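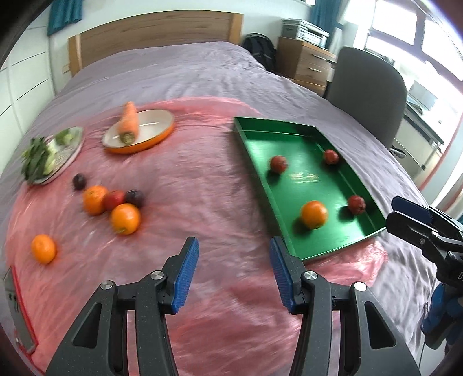
Tradilura Customer Support
Ticket 123
Subject: Planning our October order, and a quote that doesn't quite match our cart
Status: Waiting on customer
Opened: 21st August
Product area: Hand-held grippers, spare parts, Fakir arm

Customer (Nasmont, Plermont office)

Hello there, and thank you in advance for reading what I suspect will be a long one. We're a small group putting together our equipment order for October, and I've gotten myself into a bit of a tangle with your quote tool. I'd love some help before I send a number upstairs and have to live with it for a year!

We record fruit and vegetable sorting with hand-held grippers, one in each hand, and the plan is to move the same job over to a Fakir arm once we have enough recordings. We're aiming for 1000 of them. The setup is as homey as it gets (a bed, a plastic sheet, a tray and a couple of plates) and I'd like to keep it that way, partly because it costs next to nothing and partly because the people who will use this thing at the end live in homes too. So there's no furniture in this budget, and no lab bench. What I need priced is the grippers, the pads, and the arm.

My trouble is as follows. When I put the gripper kit in the cart and set the quantity to 2, the tool adds the spare finger pads twice and the charging dock four times. If I take the docks out by hand, the pads vanish as well, and then the total drops by more than the pads and docks together. I tried it in another browser, cleared everything out, started over with a fresh cup of coffee, and got the same thing. I also tried building the cart the other way around, pads first and then the kit, and that time the docks came out right but I lost the shipping line altogether.

Could you tell me what a correct cart ought to look like? And while I have you, would you buy the arm now or wait until the recordings are done? I go back and forth on it every morning.

Tradilura Support

Hi, and thanks for such a thorough write-up, it saved us a lot of back and forth. I was able to get the same result on my end. The quantity box on the gripper kit page is counting pairs, and you're entering single grippers. A quantity of 2 gives you two pairs, which explains the four docks. The pads ought to have come along four times as well, so that part is a fault in the tool and I've passed it along to the folks who look after it.

Removing the docks by hand breaks the bundle and cancels the bundle discount, so the total will jump around in ways that look like nonsense from where you're sitting. I'm sorry about that. For now, please do the following:

Empty the cart completely and sign out.
Sign back in and add one gripper kit (one pair).
Add spare pads from the parts page, not from the kit page.
Add shipping last, then save the quote before you change anything else.

Could you also let me know which objects you handle most, and whether the fingers are touching anything hard? It makes a big difference to how many pads I'd suggest. 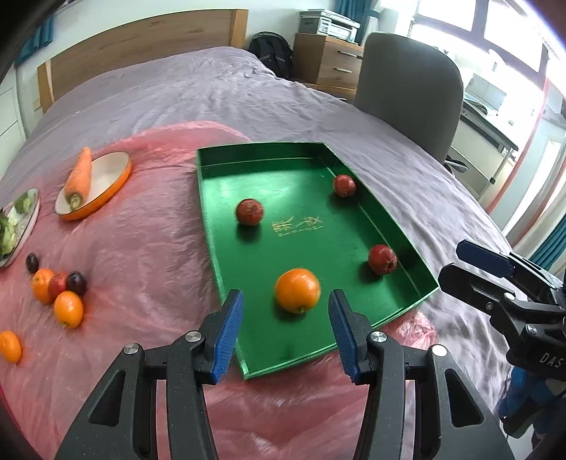
Customer (Nasmont, Plermont office)

Pairs! Well, that clears up most of my week. I emptied the cart, followed your steps, and the docks and the shipping both came out the way you said they would.

On the objects: oranges, plums, an apple, a carrot, some leafy greens, and round red things in the tray alongside an orange. Nearly all of it is firm and smooth, apart from the greens, which are their own adventure. The hard part for the pads is the tray, I think. It has raised edges, and anyone reaching in for a piece of fruit near the rim is going to bump a blue pad against it sooner or later. The plates have rims too. I had been planning on a single spare set for the whole run, and after typing that out I'm feeling a little less sure of myself.

Groceries are on my sheet as well, in case you're wondering whether anyone budgets for those. I put down 200 dollars for fruit and vegetables through the end of the run. A colleague thinks that's generous and I think plums go soft faster than people remember, so it's staying in until somebody makes me take it out.

One more question, if you don't mind. The spare pads are listed as fitting "current grippers," and I can't tell from the page whether they'd also fit the fingers on the Fakir. If they do, I could order a single batch for both and keep them all in one drawer, and my spreadsheet would lose a row, which would please me more than it should.

Tradilura Support

Glad the cart is behaving! Given the tray rim, I'd plan on a spare set for each gripper and one more set on the shelf. You may not go through them all, but a separate small order later means paying shipping twice.

On your Fakir question, the pads fit if you order the arm with the matching fingers, which are an option on the order page and are not selected by default. Please check that box before saving, since fingers bought later come as a separate item.

As for when to buy, plenty of customers wait until their first batch of recordings has been looked over. The one thing I'd watch is lead time. If the money has to be spent in October, ask us for a split quote, with the grippers and pads on one page and the arm on the other, and you can sign them separately. Would you like me to draw that up? I'd need your billing address in Plermont and the name you want on the arm's page, if it's different from the one on the kit.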